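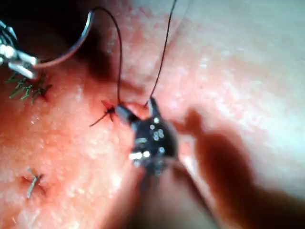 Most people planning a suturing robot budget get the big number right and the small ones badly wrong. I did, the first time I put one together for our training lab. I priced the arms, the cart and the service contract, felt very grown-up about it, and gave consumables a single line with a guess in it. Then look at what's spread over one little patch of tissue: a curved needle, a green knot, a dark stitch, a silver-gray one, and more thread still hanging in loops. Every bit of that is on somebody's purchase order, and last time the somebody was me. So I've changed how I do it, and this is the order I'd go in now.

## Step 1: Write down the task before you call anyone

One sentence is enough. Mine was "place and tie interrupted stitches in soft tissue with two instruments." Vaida Raudsepp, who runs our bench sessions, made me cross out three other tasks I'd snuck in (cutting, stapling, something vague about imaging). It hurt a bit, but each one would have pulled in its own set of tools.

## Step 2: Split the quote into three piles

- **Buy once:** arms, cart, camera, light source
- **Wears out:** instruments, cables, drapes, seals
- **Gone the same day:** suture, needles, tissue

Vendors love to blend the first two. Jetstead sent me a lovely one-page total, and I had to ask twice before they'd break out the instruments. Ask anyway! And ask how many uses each instrument is rated for, in writing.

## Step 3: Price the instruments as pairs

You can't tie much with one. We got two quotes for the same starter set of paired needle drivers: $2,424 from Pimex and $2,651 from Lu. I nearly signed with Pimex on the spot. Then I read the small print and found that Lu's price covered shipping and a loaner during repairs, and Pimex's covered neither. We went with Lu.
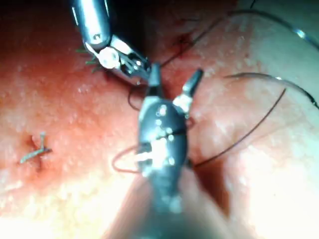 *Two instruments and a lot of thread over the tissue. Price the tips and wrists separately from the arms.*

The wrist end is the part I'd ask the most questions about — all those little pins and joints are doing the work. Can it be repaired, or do you replace the whole instrument? Who cleans it, and with what? Does the warranty survive if you clean it yourself?

## Step 4: Run a dull week on paper

Pick an ordinary week, not your busiest one. Write down sessions, stitches per session, and packs opened. Double the suture figure if you have beginners. I set aside roughly $2,000 for our first stretch of suture and tissue, and Saadet Gündoğdu in purchasing laughed and told me to come back in April. She had a point. I came back in April and asked for more.

## Step 5: Leave room for the boring stuff

Fridge space for tissue. Waste pickup. A second light. We keep our list in Kostis, the shared inventory tool our building uses, but a plain spreadsheet will do fine as long as one person owns it and updates it the same day packs get opened.

Once you have all that, send the whole sheet back to each vendor and ask what's missing. Lu spotted that I'd left out instrument trays.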